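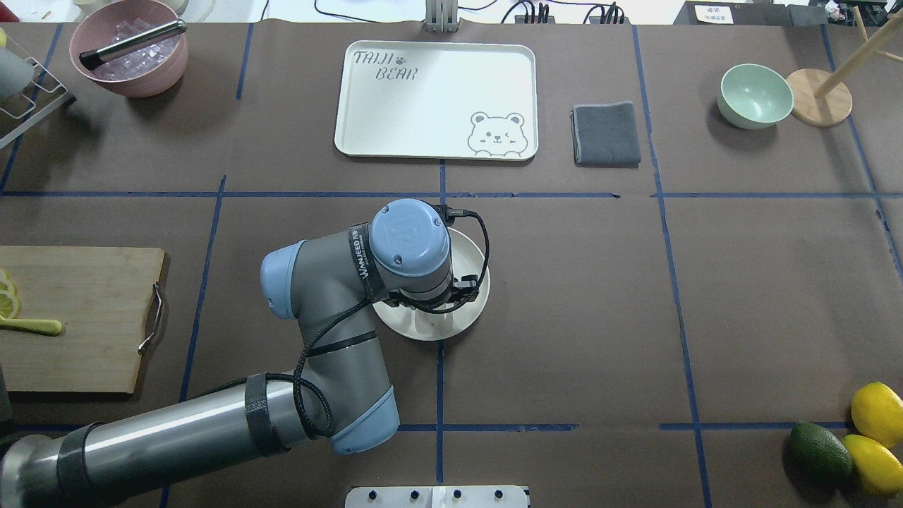

FOOD & DRINK — Q&A

She runs the drinks class at the Lidstead, upstairs, and would rather not have her name on this. Fine. We got 37 minutes between sessions, her with one eye on the clock.

Subject: lemons, mostly.

"People squeeze too early," she says. "Cut it when you need it. Slices first, juice last." She learned at Tamihana, a juice bar, long closed now. 200 glasses on a good June afternoon. "My hands stung until the fall."

And the avocado? For the other half of the menu, she says. Lemon and avocado on the same shopping list, always. "You cut a lemon for the drink, you've got the other half sitting there. So mash an avocado. Lunch."

Classes are small, 6 to a group, 80 minutes. Most come in thinking it's about recipes. She spends the first stretch on where stuff goes. Board on the left, tray at the back, plates in the middle. Tape on the table if she has to — blue tape, brown paper underneath, peel it all up after.

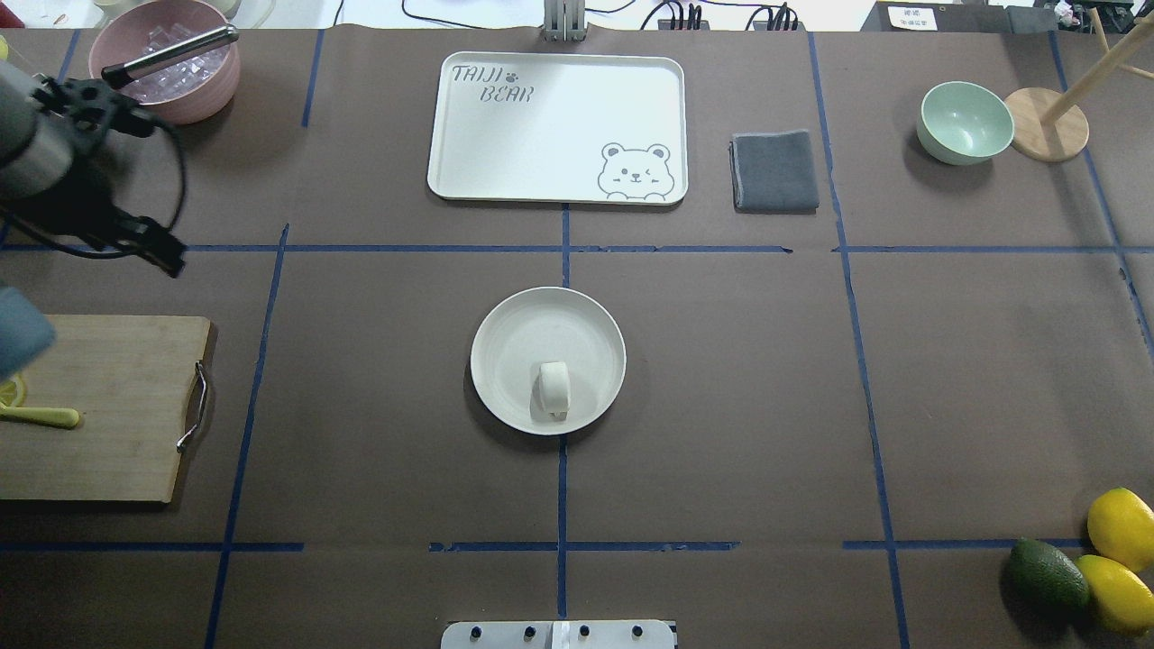
Ice is what she really wants to talk about. "Everybody uses to little." A full bowl, before anything gets cut, and keep it near the board. Hers is the pink one at the back left, heaped, with the metal tool laid across the rim so it's there when you reach for it. Clear cubes too. She got fussy about that at Julum, her second job, where cloudy ones went back in the sink.

The tray with the winking bear? "I like the bear." Next question.

Anything she'd skip? Fancy syrups. Paper straws. Most garnishes — "a slice of lemon is plenty, cut it thick enough to stand up."

She's writing up the class notes for Proltitz, the little cooking newletter, and they want a shorter version. She doesn't. Then there's people on the stairs and she's off to fill the ice trays agian.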